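Grimthorpe Workshop and Kitchen Notes
Care of stainless flatware with white printed handles

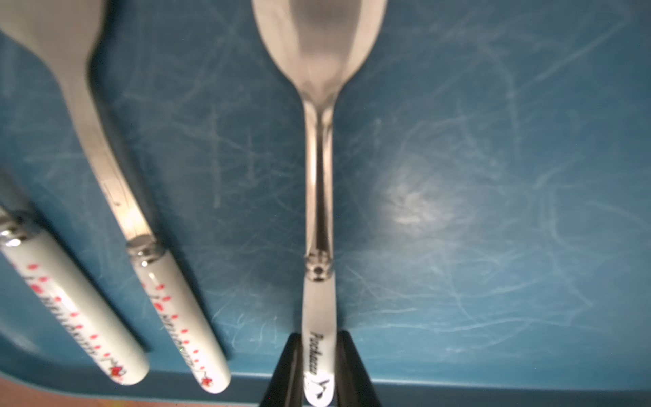 Reader Prako writes that the collar is where these always fail, and that the print is a lost cause after a year in the dishwasher whatever detergent is used. The first point is correct. The second depends on temperature and on what the handles rub against, and can be managed.

This sheet covers spoons and forks built in two parts: a stainless head and shank, and a separate light-colored handle carrying a printed character, name or pattern, joined at a metal collar. One-piece flatware is covered on the general stainless sheet and needs almost none of what follows.

Washing

Wash by hand in warm water with ordinary dish liquid. Use a soft cloth or the soft side of a sponge on the handle. The green abrasive side will dull a printed handle in a few passes, and a character drawn in thin black line goes first at the narrowest strokes. Lettering in script has the same weakness.

Do not leave the pieces standing in a full sink. Water works into the joint at the collar and stays there. If food has dried on the bowl of a spoon, stand the head only in a cup with 1 inch of warm water and keep the collar above the waterline. Ten minutes will loosen oatmeal or rice. Egg takes longer and needs cool water first, as hot water sets it.

Rinse under running water with the head pointing down.

If a dishwasher has to be used, check the maker's marking. Where the marking allows it, use the top rack, the lowest temperature program and no heated dry. Lay the pieces flat. In an upright basket the handles knock against each other for the whole cycle, and most of the wear we see on print comes from that contact.

Drying

Dry at once with a lint-free towel. Work from the head toward the handle and finish at the collar, turning the piece against the cloth. Ringed collars hold water in the grooves. A folded corner of the towel, pulled around the groove like a shoelace, clears it.

After toweling, lay the pieces on a rack or a dry cloth with space between them for an hour before they go in a drawer or a closed case. Closed cases are the usual source of the sour smell people report in lunch sets.

Water spots and film

White spots on the bowl are mineral deposits. Wipe with a cloth dampened in white vinegar, rinse, dry. Keep the vinegar on the metal. It is unlikely to harm the handle in a few seconds but there is no benefit in putting it there.

A rainbow tint on the steel is heat discoloration and comes off the same way. A brown speck is generally surface rust transferred from something else, often a steel wool fragment or a cheap can opener in the same sink. Use a paste of baking soda and water, rubbed along the length of the piece, then rinse. If the speck returns in the same spot, it is pitting and will not polish out.

Stains on white handles

Tomato, curry and tea are the common three. Treat in this order and stop when the mark is gone:

1. Dish liquid, undiluted, left on for five minutes, then rinsed.
2. Baking soda paste applied with a fingertip to unprinted areas only.
3. A day on a sunny windowsill, handle side up, turned once.

Chlorine bleach is not recommended. It can yellow some plastics and it attacks stainless steel at the collar. Acetone and nail polish remover will take the print off completely and may craze the handle.

Loose handles

Hold the head in one hand and the handle in the other and twist gently. Any movement means the joint has let go. Take the piece out of use until it is fixed, particularly if it belongs to a child.

Some joints can be reset. Pull the parts separate if they come without force. Clean out the old adhesive with a wooden toothpick, dry both parts overnight, and rebond with a two-part epoxy sold as suitable for food contact after curing. Stand the piece head up in a jar of dry rice while it cures, and follow the cure time on the package in full. Wipe squeeze-out from the collar grooves before it sets.

A cracked handle is not worth repairing. The crack cannot be cleaned.

Storage

Trays with a raised rim keep the pieces together and are easy to wipe. Hard, smooth trays scratch with use, and the fine swirl marks are cosmetic. Grit is a different matter: crumbs and sand in a tray will mark both steel and print each time the drawer opens. Empty and wipe the tray weekly.

Lay the pieces side by side in one direction, handles together. Where designs are mixed, sort by design so that the one wanted can be picked out without stirring the rest. A strip of thin felt or a folded paper towel under the handles stops them sliding.

Do not store damp. Do not band the pieces together with rubber bands, which leave a mark on white plastic and a dark line on steel.

Related sheets
General stainless, sheet 11
Lunch cases and hinged boxes, sheet 294
Adhesives for kitchen use, sheet 524

Sheet revised 2020-02-26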